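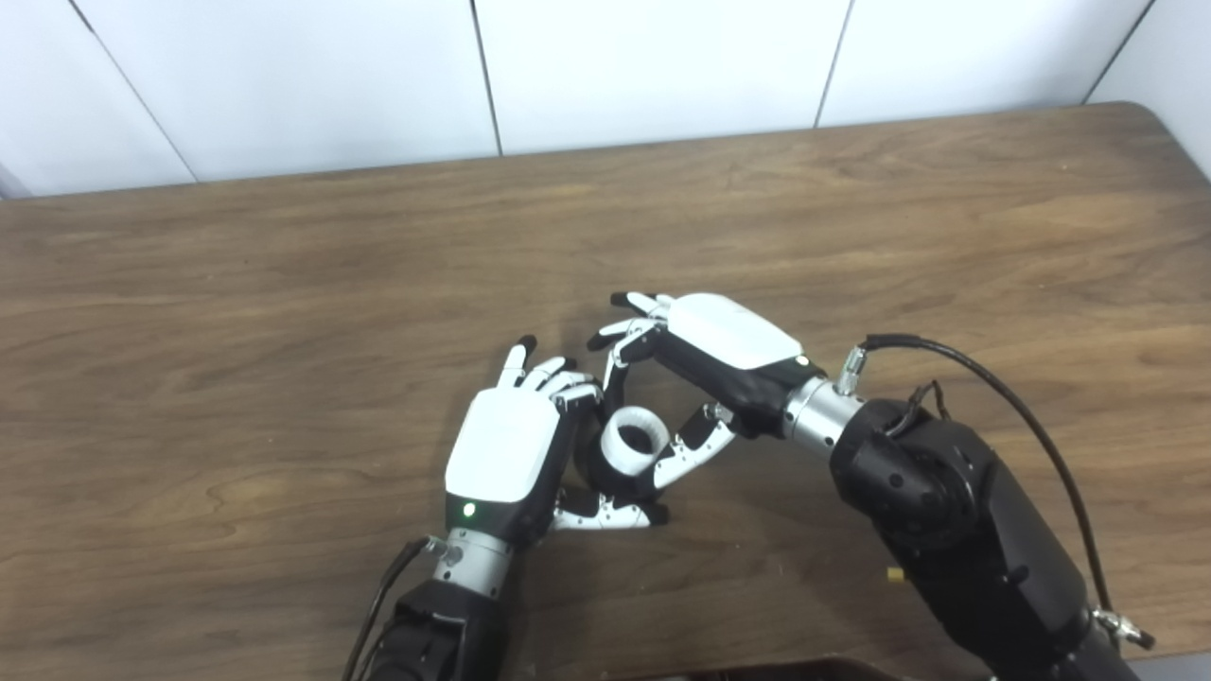
The Table Room at Carnden

June 2019

The table room is the smaller of the two rooms on the ground floor at Carnden. It was refitted in April, when the old shelving came out and the big table moved in from across the hall. Osamu Koyama did most of the planning and kept the notes these captions are taken from.

The table
Brown wood with a dark, wavy grain. It came from Rondeck and took four people to get through the door – the legs had to come off first. Please use a mat for anything with glue or ink.

The walls
Plain white panels with thin dark seams between them. The finish is matte and marks easily, so chairs should stay clear of the wall.

The ring
White, and light enough to pick up with one hand. We use it on the table for handling and passing exercises. There are 20 in the full set, kept in the Kudo cabinet by the door.

The floor
Swept at the end of each session. The old boards were lifted and relaid by Fideck, and nearly 13 square yards had to be replaced along the hall side.

The hall side
Coat hooks, the sign-in book and the key box. The spare key for the cabinet is number 136 and goes back on its hook after use.

More pictures of the larger room will be added when the painting there is done. Bookings for both rooms go through the Carnden front desk.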